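Ticket: Donation threshold flag not raised on member profile pages
Product: Stolar (register of members' interests and campaign donations)
Component: Import / profile builder
Reported by: Marcela Trnka
Assigned to: Vitalii Ivanyshyn
Priority: High
Status: Resolved
Opened: July 4, 2025

Summary

Donations declared late by candidates in the deputy leadership contest are imported correctly into the donations table but do not appear in the totals on the member profile page. The "late declaration" label is also missing. The public site therefore shows a lower campaign total than the published register.

Steps to reproduce

Open the profile for any member with at least one amended return in the May register. Compare the campaign total with the sum of the rows in the donations export for the same member. On the test profile the export lists 4 donations and the profile page shows 3. The missing row is the one declared after the filing deadline.

Expected result

All accepted donations are included in the total. Any donation received before the deadline and declared after it carries the late declaration label, with both dates shown.

Actual result

The late row is absent from the total and from the list. No error is shown to the editor. The import log reports success.

Comment, Vitalii Ivanyshyn

Reproduced on staging with the May file. The row is present in the database with status "accepted". The profile builder reads from a cached view, and the view filters on declaration date falling inside the contest period. A donation received during the contest and declared afterward fails that filter. Received date should be used for inclusion. Declaration date should only drive the label.

I checked whether the Pasesau feed was sending the two dates in the wrong order. It was not. Both fields match the source document.

Comment, Marcela Trnka

Please confirm whether the same filter is used for ministers who have left office. We have a profile where the member resigned from the cabinet partway through the period, and the total there also looks low. The difference on that page is 2000, all of it from one donor.
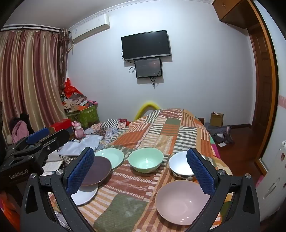
Comment, Vitalii Ivanyshyn

Same filter, plus a second fault. When a member's office record is closed, the builder splits the profile into two terms and assigns each donation to a term. Donations dated on the day of the resignation match neither term, as the first term ends at 00:00 on that day and the second begins at 00:00 on the next. The 2000 donation falls in that gap.

Work done so far:

Changed the inclusion filter to use received date.
Changed the end of a closed term to 23:59:59 on the last day in office.
Added a check to the import log that compares the row count in the table with the row count on the rebuilt profile and writes a warning if they differ.

Not changed: the amount threshold. Donations below 1000 are still grouped under "other" as set in the configuration.

Comment, Marcela Trnka

Tested on staging. The first profile now shows 4 donations and the correct total. The late label appears with both dates. The resigned member's page includes the missing donation under the earlier term.

One remaining problem. On the constituency page the donor name is printed as "Sydorenko" on one row and "SYDORENKO " with a trailing space on another, so it is treated as two donors and each amount is compared with the threshold separately.

Comment, Vitalii Ivanyshyn

Donor names are trimmed and compared without regard to case when the Solex importer is used. The constituency page was still calling the old importer. Switched it over and rebuilt the index. The two rows are now merged and the combined amount is above the threshold, so the donor is listed by name.

Profiles built before the fix keep their old totals until the cache is cleared. Run the full rebuild after deployment. A partial rebuild skips members with closed office records.

Comment, Marcela Trnka

Full rebuild completed on the live site. Compared the export with the profile pages for every candidate in the contest. No differences. Import log shows no warnings.

A correction line has been added at the foot of the affected profiles with the previous and current totals. Press office has the list of pages.

Resolution: Fixed
Follow-up: Remove the old importer from the constituency module (separate ticket, low priority, assigned to Vitalii Ivanyshyn)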